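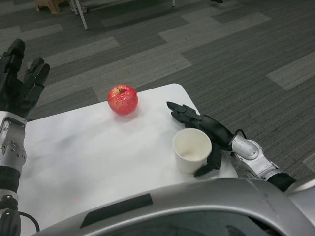
Nestor Agbayani wrote to me that an apple on a desk is a snack and an apple on a break table is a decoration, and that I should stop pretending people will eat it. He was answering my January column, where I said workplaces ought to put out plain fruit and plain water and leave the rest to the vending machine. I have thought about his letter on and off for most of the year. I think he is half right.

He is right that fruit gets passed over. I worked 12 years at Willico, in the order office, and we had a bowl on the filing cabinet by the door. The bananas went the first morning. The oranges went slowly, on account of the peeling. The apples sat until they got soft on one side and then somebody threw them out. If you had asked any of us whether we liked apples, we would have said yes.

Where I think he is wrong is in blaming the apple. The trouble was the bowl. It was deep, it was on top of a cabinet that came up to my chin, and the fruit at the bottom had been there longer than the fruit on top. You had to reach in and feel around. People don't like doing that with food other people have handled. When our office moved to the second floor, there was no cabinet, and whoever put the fruit out just set it on the table by the window. The apples started to go.

That is the whole of my case for the bare table. One apple where you can see all of it is easier to take than seven in a pile. You can check it for bruises without touching it. You know it is the one you are getting.

The cup is a harder question, and I got more mail about that than about the fruit. My view is that a white paper cup is fine for visitors and a poor habit for everyone else. I like the look of one. It is light, it has a rolled rim that is comfortable to drink from, and you can write your name on it. But a person who works in a building five days a week should have a mug there. At Skivton, where I did some bookkeeping after Willico, we went through a sleeve of 35 cups in a day with nine people on staff. Half of them were used for one swallow of water and left on the copier.

A reader from the Nanayakkara clinic objected that mugs don't get washed. I agree, they don't, and I have seen the sinks. I would still take a dirty mug that belongs to a particular person over a trash can full of cups that belong to no one. The person with the dirty mug has to deal with it sooner or later.

Set out together, the fruit and the drink need less room than most offices give them. A small white table does it. White shows crumbs and rings, so it gets wiped. 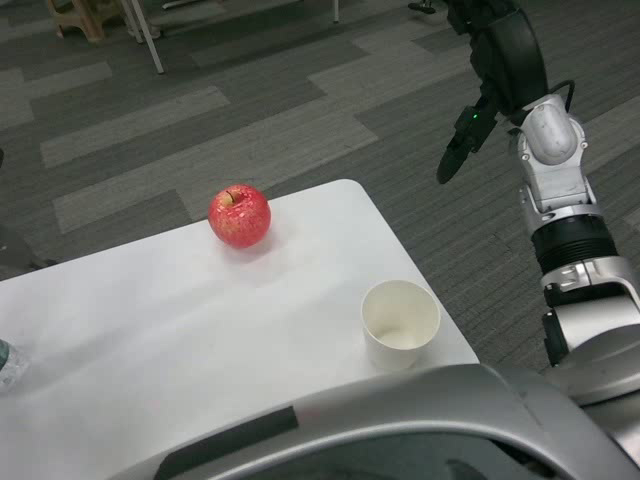
An apple, a paper cup and part of a plastic bottle on a white table.

I said in January that I would leave out the bottled water, and I want to change that a little. I still don't buy it for home. In a room with no tap, though, a bottle next to the cups makes sense, and a large one makes more sense than a case of small ones. Plendo, the firm that used to supply our building, only delivered the small ones, 2 cases at a time, and they ended up stacked under the coat rack where people kicked them.

The letters that bothered me were the ones that said none of this matters. A break takes ten minutes. If the table has a decent piece of fruit on it and something to drink out of, most people will use the ten minutes to eat the fruit and have a drink. If it has a stack of old catalogs and a stapler on it, they will stand in the hall and look at their phones. I have done both, in the same building, in the same week.

Agbayani ended his letter by saying he keeps an apple in his desk drawer and eats it at three o'clock with the drawer still open. I tried it. I forgot the apple was in there and found it after a long weekend. I would still rather have mine out on the table.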